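# Shared workshop talk, January 2024 – my notes

*(Say hello, wait for the chairs to settle, take the watch off and put it on the lectern.)*

Thank you all for coming out on a cold night. I promised Grostia I'd talk about drawers, and I do mean drawers! Folks expect an arm to be the hard part of a build like ours, and it was hard, but the job we gave it – put a small box in a drawer – has eaten far more of my evenings.

Mention the controller script, which we named Devum. It has 303 lines, and I'm fond of maybe half of them. The first version opened the gripper too late and too low, so I added a pause of 300 milliseconds before each move down. Slow down here, people like this bit.

Next three slides, give each one a moment. 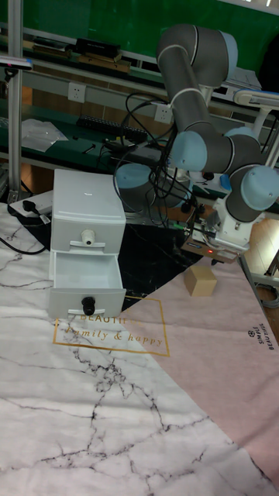
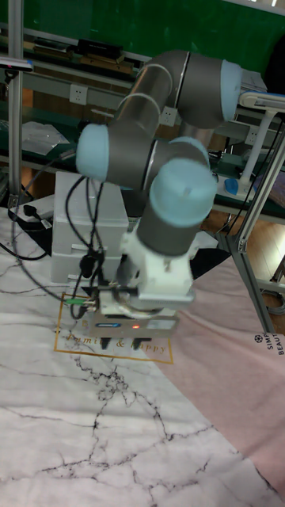
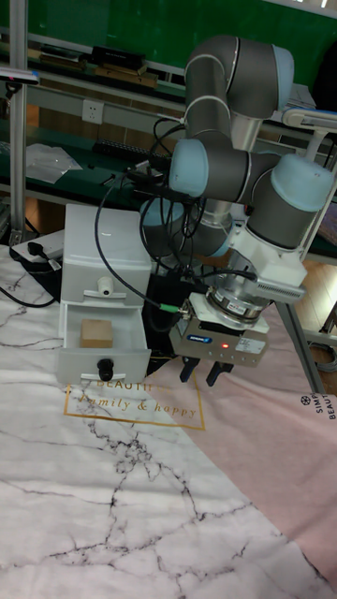
Same arm and same marble-print cloth in all three. On the last one, point out the little box in the open lower drawer.

Bramia wrote after the dry run that I should spend less time on the gripper and more on cable slack, as a loop that's fine at rest can pull tight once the wrist turns past 90 degrees. Fair point, and I've moved it up. Tell them to jog the wrist by hand first, slowly, all the way in both directions, and watch the loops the whole time.

Then the log file. It keeps the last 2000 moves and I read it with my coffee – more fun than it sounds.

Questions. Leave the drawer slide up while people talk, and remember to repeat each one for the back row.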